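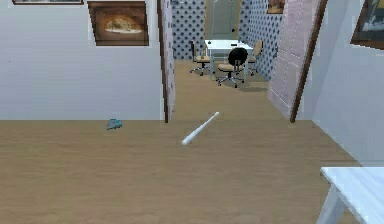 Ristach Carry-On Backpack: My Take After a Long Train Trip

I bought the Ristach because my old suitcase lost a wheel the week before I left for five countries by rail, and I wasn't going to drag three wheels over cobblestones again. I'd been looking at the Jillden too, but the Ristach was on sale for $157 and would get to me by Thursday. Sold!

First, the good stuff. It opens flat like a suitcase, so you can find your socks without emptying the whole thing onto a hostel bed. The hip belt is the real deal (padded, wide, tucks away behind a zipper) and I walked from the station to my guesthouse in Naltness, all of it uphill, without my shoulders going numb. The side handle is great for swinging it up onto a luggage rack when there's a line of people behind you.
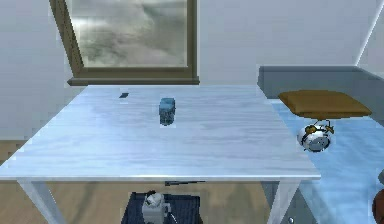
The laptop sleeve is a different story. It sits on the outside panel, away from your back, so a heavy computer pulls you backward a little every time you stand up. My friend Bontu Kassa came along for the first half with the older version of this same bag, and hers has the sleeve against the back panel — so much better. I don't know why they moved it.

The water bottle pocket is also too tight once the main compartment is full. I ended up clipping my bottle to a strap and listening to it bang around for roughly 800 miles of train travel. Sorry to everyone in the quiet car.

Rain? We got soaked waiting for a night bus and my clothes stayed dry, but the top pocket leaked and my paperback is now twice as thick as it used to be. Pack a plastic bag for anything up there.

I'd buy it again at the sale price, maybe not at full price. If you carry a laptop every day, try one on with some weight in it first. Mine's going back out in April, with a smaller bottle.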